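Alten Rechner ausschlachten: erst die Kabel, dann das Board

Wer noch einen alten Desktop-PC im Keller stehen hat, sollte ihn unbedingt einmal selbst zerlegen! Man lernt dabei mehr als aus jedem Schaubild, und es macht richtig Spaß. Mein Porik-Tower ist inzwischen der dritte, den ich mir vorgenommen habe, und ich war in 41 Minuten durch.

Netzstecker ziehen, dann den Einschaltknopf ein paar Sekunden gedrückt halten. Gehäuse auf die Seite legen, Seitenteil abnehmen. Kurz an blankes Metall fassen, damit ihr keine statische Ladung mitbringt. Den Prozessor nehme ich gern früh heraus: Kühler lösen, Hebel am Sockel hochklappen, CPU gerade nach oben abheben und sofort in eine Antistatikbox legen.
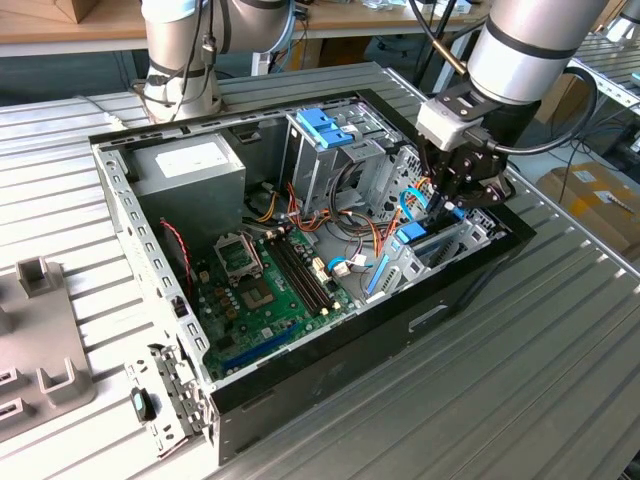 Dann kommen die Kabel dran. Immer am Stecker anfassen, nie an der Leitung ziehen! Viele Stecker haben eine kleine Rastnase, die man mit dem Fingernagel eindrückt – bei dem dicken vom Netzteil braucht es manchmal etwas Geduld und leichtes Wackeln. Ich klebe an jedes Kabel ein Stück Kreppband und schreibe drauf, wo es gesteckt hat.

Speicherriegel: beide Laschen nach außen drücken, der Riegel hebt sich fast von allein. Erst danach die Schrauben vom Mainboard lösen (eine versteckt sich gern unter einem Kabel) und das Board schräg herausheben.

Schrauben sortiere ich in die Grutetti-Dose mit den kleinen Fächern, beim letzten Mal waren es 39 Stück. Das Netzteil bleibt bitte zu, auch wenn es in den Fingern juckt. Als Nächstes bekommt das leere Gehäuse neue Lüfter!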